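Folosico Play Kitchen, Tabletop Set
Owner's Guide

Section 4: Setting Out, Playing and Putting Away

Read this section before the child does. Once the shopping basket has been found, the time for reading is over.

4.1 Before you begin

Choose a low, level table with a smooth top. Clear it completely, including the mug you intend to come back for. The set needs more elbow room than the box suggests, and the box was drawn by an optimist.

Remove all bags, ties and paper wrapping. Count the pieces against the card inside the lid. There should be 52. If you have fewer, look inside the saucepan and then under the tray. If you have more, you own an older Resdale set as well and the two have met.

CAUTION: Small parts. Not for children who still test the world by eating it.

4.2 Setting out the table

1. Put the knife block down first, handles up. It has an angled front and is the easiest piece to find again later.

2. Place the shopping basket toward the back, with its handles free. Small groceries can start out inside.

3. Set the saucepan and the frying pan side by side. Leave a hand's width between them, or every meal will be one meal.

4. Lay the tray flat within the child's reach. All serving happens on the tray. All arguing about serving happens there too.

5. Scatter the vegetables near the knife block. The eggplant is small and purple and rolls better than any vegetable should.

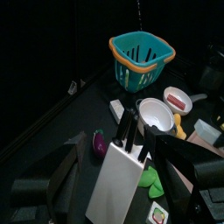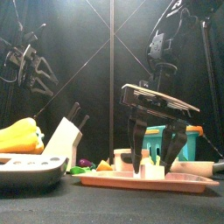
6. Hand over the kitchen. Resist the urge to straighten anything.

NOTE: There is no correct arrangement. Ragnvald Haugen, who laid out the first Flotberg table sets, drew up a floor plan for the groceries and tried it on his own children. The floor plan is not included.

4.3 Cooking

1. Let the child pick a pan. Do not point out that lettuce isn't usually fried.

2. Add food. The frying pan holds one long item or several short ones. The saucepan holds whatever the child has decided is soup.

3. Wait. Cooking time is set by the chef and may change without notice.

4. Tip the food onto the tray and carry it with both hands. Food on the floor may be returned to the pan under local rules.

5. Eat noisily. Ask for seconds at least once.

CAUTION: No piece in this set is suitable for a real stove, oven or microwave. The saucepan will not survive the experiment, and neither will your ring burner.

4.4 Cleaning

Wipe the pieces with a damp cloth and a little dish soap. Rinse the basket under the tap and shake it well; water likes to sit in the slots. Dry everything before it goes back in the box. The dishwasher is not recommended, although we hear from people who have tried it.

4.5 Putting away

1. Empty the pans. Check twice.

2. Fill the basket with the small groceries and stand it in the left half of the box.

3. Put the frying pan in the saucepan's old spot and the saucepan wherever it will now go. The molded insert shows a different order, which works only at the factory.

4. Slide the tray down the long side.

5. Close the lid. If it stays up by nearly 2 inches, the knife block is on its side. Turn it.

Allow 20 minutes the first time. With a helper under five, allow longer.

4.6 Missing and extra pieces

Replacement groceries are sold in bags through Azimi, part number 961. The bags are mixed, so you can't order one eggplant. You can order a bag and hope. Knife block handles are not sold separately.

Keep this guide with the box. The parts card is on the inside of the lid, and the table of pretend prices for the shop game is in Section 5.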